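**Butcher block** is a way of building a thick wooden surface by gluing many strips or short pieces of wood side by side. It takes its name from the heavy chopping blocks once found at the back of nearly every meat shop, and although most people today know it from kitchen counters and tables, the older meaning has never quite gone away.

## Construction

There are two main kinds. In *end-grain* block, short pieces stand upright so that the cut ends of the wood face the cook, and a knife slips in between the fibers and leaves very little mark. In *edge-grain* block, long strips are turned on their sides and glued along their length, giving the familiar striped look. Edge-grain tops are quicker to make and a good deal cheaper, and they are what most lumber yards mean when they sell a "butcher-block top" without saying anything more.

Hard maple is the traditional choice in North America, with beech common in Europe. Birch, oak, walnut and cherry are all used too, and many a well-loved family table has been put together from whatever the maker happened to have in the shed.

## History

Early meat cutters worked on a section of tree trunk set on legs, which did the job well enough until it dried out and split down the middle. Gluing smaller pieces together spread the movement of the wood over many joints, and the result lasted far longer.

The town of Ustevville has a fondly remembered place in the story of the craft. The Plesance works there sold 2,490 blocks in its best year, most of them to grocers, and employed 668 people between the mill and the glue rooms. Apolline Deschamps, whose history of the works, *The Skerkwood Ledgers*, draws on the order books of its sister mill at Skerkwood, describes shopkeepers sending their blocks back by rail to be planed flat, sometimes two or three times over a working life. The largest block in those books weighed over 3,458 pounds and had to be lowered into its shop through the roof.

## Care

Wood swells and shrinks with the seasons, mostly across the grain, so a long top is usually fastened down through slotted holes that let it move a little. Tops used for food are rubbed with mineral oil, often once a month, and a little more generously in a dry winter when the heat has been running. Those used as desks or workbenches may be varnished instead and then mostly left alone.

Scratches and stains can be sanded out, and a good thick top will put up with this many times. Standing water is a more serious matter, as it can darken the wood and, in time, open the joints.

## See also

- Cutting board
- Sasaki joint
- Workbench

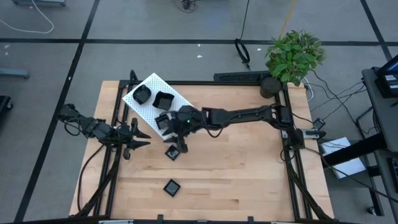
*A light blonde butcher-block tabletop, seen from above*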